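Home Courses Handouts Contact

Textile Care, Unit 4: Folding Small Cloths
Handout prepared by Hülya Değirmenci

This unit covers small, thin cloths: napkins, dust cloths, tea towels. Sheets and garments come in Unit 5. Read the handout before the April practical.

Starting position
Put the cloth on a clear table that reaches about to your hip. If it comes out of the basket in a ball, take it by two points on opposite sides and lift it clear of the surface. Let it hang for a moment, then look for a corner. Move one hand at a time along the hem until you hold two corners of the same edge.

Laying out
Lower the far edge first and draw the cloth toward you. Smooth from the middle outward with a flat hand. Do not pull on the corners of a thin weave. It stretches on the bias and the square will not come back true until the next wash.

Folding
Fold in half, near edge to far edge, then in half again from left to right. For the Henao drawer inserts, add a third fold so that the stack fits the 14 cm slot. Stacks hold 20 cloths and no more.

A light pink cloth held at both sides over the table, bunched into loose folds near the middle:
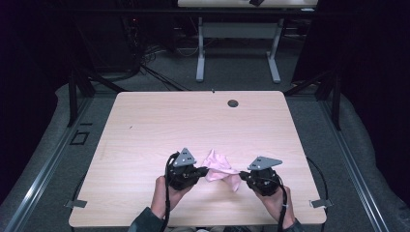
Which way should the folded edge face in the stack?
Toward the front of the drawer, so that one cloth can be taken out without opening the one behind it.

Practice for next time
Fold 17 cloths of mixed size and sort them into stacks by finished width. Write down which ones would not lie square. Kevin Ccori has the spare cloths and the key to the linen cupboard. Return everything folded.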